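대여 7일째

7월
글 | 플로렌시오 카레테로

플로테티의 집게 대여 상품은 일주일에 100유로였다. 상자에는 손에 쥐는 집게 하나와 충전선, 종이 한 장이 들어 있었다. 종이에는 집 안 물건을 집게로 집어서 치우면 그 동작이 기록되고, 나중에 배달될 정리 로봇이 그대로 따라 한다고 적혀 있었다.

투바는 거실부터 시작했다. 첫날은 컵 하나를 옮기는 데도 손목이 아팠다. 사흘째부터는 밥을 먹다가도 숟가락을 집게처럼 벌렸다. 화면의 숫자는 매일 밤 올라갔다. 마지막 날 아침에는 2,703이었다.
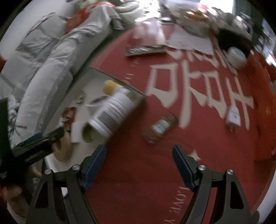 오후에 아얀다가 전화를 했다. 반납은 여섯 시까지라고 했다.

"몇 번 더 하면 됩니까?"

"충분히 하셨어요. 그런데 128번 동작은 뭔가요? 집었다가 같은 자리에 다시 놓으셨던데요."

투바는 기억을 더듬었다. 어머니의 안경집이었다. 서랍에 넣으려다 그만둔 것이었다.

"지워 드릴까요? 로봇이 헷갈릴 수 있어서요."

"그냥 두세요."

투바는 집게를 상자에 넣고 테이프를 붙였다. 스터드게이트 접수처까지는 버스로 네 정거장이었다. 직원이 나사를 하나씩 만져 보고 영수증을 내주었다.

로봇은 가을에 왔다. 설치 기사는 코피라는 사람이었는데 신발을 벗고 들어와 전원만 켜 주고 갔다. 로봇은 바닥의 물건을 순서대로 치웠다. 안경집 앞에서는 팔을 뻗어 그것을 들었다가, 같은 자리에 내려놓고 다음 물건으로 갔다.

투바는 물을 끓이러 부엌으로 갔다.

댓글 3

라파엘: 128번에서 한 번 멈췄다가 다시 읽었습니다.

그린베르가: 일주일에 100유로면 비싼 것 같은데요. 로봇 값은 따로인가요?

조스트콤: 저라면 지웠을 듯. 다음 편도 있나요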